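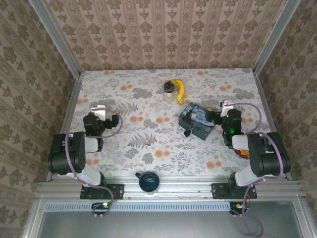
Mahawong, February

Section 4: Hanging and trimming wallpaper in a small room

Read this section through before you open the first roll. It covers Bellosine paste-the-wall papers, including the damask patterns. For lining paper, see Section 3. For ceilings, see Section 6.

Before you start

Check that every roll carries the same batch number. Rolls from different batches can differ slightly in shade, and the difference shows most on beige and cream grounds. If the numbers do not match, return the odd roll unopened.

New plaster must be fully dry and sealed. Fill cracks, let the filler set, sand it level and brush off the dust. Glossy paint should be dulled with medium sandpaper and washed down.

CAUTION: Turn off the power at the breaker before you loosen any switch or outlet cover. Check with a tester that the circuit is dead.

4.1 Marking the first line

1. Choose the starting wall. With a large pattern, start at the middle of the wall people see first when they enter. With a small pattern, start beside the door.
2. Hold a roll against the wall and mark its width in pencil at eye level.
3. Hang a plumb line through the mark and pencil a faint line from ceiling to baseboard. Do not use ink. It will come through the paper.
4. Repeat on each new wall. Corners are seldom straight enough to serve as a guide.

4.2 Cutting the lengths

1. Measure the wall height in several places and use the largest figure.
2. Add 2 inches at the top and 2 inches at the bottom for trimming.
3. Decide where the motif should fall at the ceiling. A whole motif just under the ceiling line looks better than one cut in half.
4. Cut the first length, lay it face up, and match the next length against it before cutting. Mark the top of each on the back.

NOTE: On a drop-match pattern the motifs step down from one length to the next. Cutting from two rolls in turn wastes less paper.

4.3 Pasting and hanging

1. Stir Idum ready-mixed paste well. Do not thin it.
2. Roll paste onto the wall slightly wider than one length. Use a brush at the edges and along the ceiling.
3. Set the paper to the pencil line, leaving the extra at the top. Smooth from the center outward with a clean brush.
4. Butt the next length up to the first. Slide it with flat hands until the pattern meets. Do not stretch it.
5. Go over the joints lightly with a seam roller after 10 minutes. Skip this step on raised papers — the roller will flatten them.
6. Wipe paste off the face with a damp sponge straight away.

4.4 Inside corners

1. Measure from the last full length to the corner at the top, middle and bottom. Add half an inch to the widest measurement and cut the paper to that width.
2. Hang the piece and press the extra around the corner.
3. Draw a new plumb line on the next wall and hang the offcut to it, overlapping the turned edge. A small mismatch in the pattern is normal here.
4. On vinyl papers, stick the overlap down with overlap adhesive. Ordinary paste will not hold vinyl to vinyl.

4.5 Trimming

1. Press the paper into the angle with a wide filling knife.
2. Cut along the knife with a sharp blade. Change the blade after every length, or sooner if it drags.
3. At outlets, cut a cross over the box, trim the flaps back and refit the cover when the paste is dry.

CAUTION: Do not push foil or metallic papers behind switch or outlet covers.

Drying

Keep the room at its usual temperature and leave the doors open. Do not turn up the heat to speed things along, as the joints may open. Small bubbles normally go down overnight. If one remains, slit it with a blade, work in a little paste and press it flat.

Keep any offcuts larger than a sheet of letter paper for repairs. Store them rolled, with the batch label inside.

Section text revised by Pornthip Kamolrat. Paste tables checked by Colm Mulligan.

Next: Section 5, Borders and panels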